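Textiles in the Home: Handout 4
Bedding fabrics – weight, warmth and repeat

1. Mass per unit area
The weight of a cloth is given in grams per square metre. To measure it, condition the sample overnight, cut a square of known side, weigh it and divide the mass by the area. A flannel sheet is heavier than a plain cotton one of the same size, but the figure alone says little about warmth. Most of the insulation in bedding comes from still air held between fibres.

2. Filling
Fillings are compared by the height they recover after being pressed under a standard load. In the Holtside exercise the polyester sample had a filling mass of 400 grams before washing. Wash it twice, dry it flat, and record the height at five points. Clumping shows up as a wide spread in the five readings – report the spread as well as the mean.

3. Pattern repeat
The repeat is the shortest distance after which a printed design starts again. Measure it along the length and across the width, as the two often differ. Stripes need only one measurement if nothing is printed over them. Where a second motif lies on the stripe, the full repeat must contain a whole number of both. 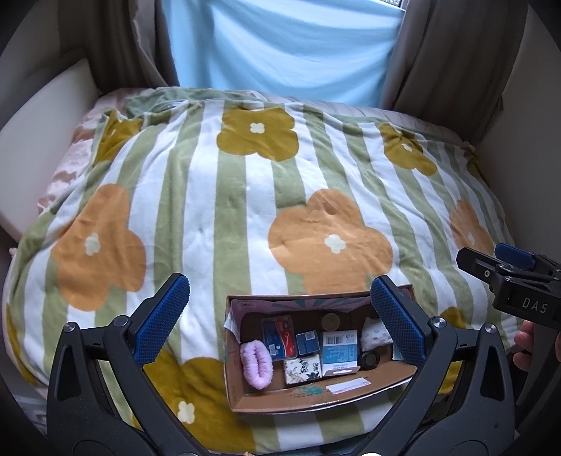
Morsy Textile Notes

Large motifs and stripes waste more cloth at the seams than small all-over prints. When two widths are joined to make a cover, the second must be shifted until the design meets, and the offcut can be nearly one full repeat. Allow for this before ordering. The cutting sheets for the Stullow and Rarura cloths give the repeat in millimetres; do not round it.

4. Shrinkage
Mark a length of 1000 mm on the unwashed cloth, in the warp direction and again in the weft. Wash, dry and measure again. Shrinkage is the loss in length divided by the original length, given as a percentage. A reading of 1003 mm after washing is a gain and is entered with a minus sign.

Reading before the September practical: sections 2 and 4, and the table of fibre densities in Handout 3.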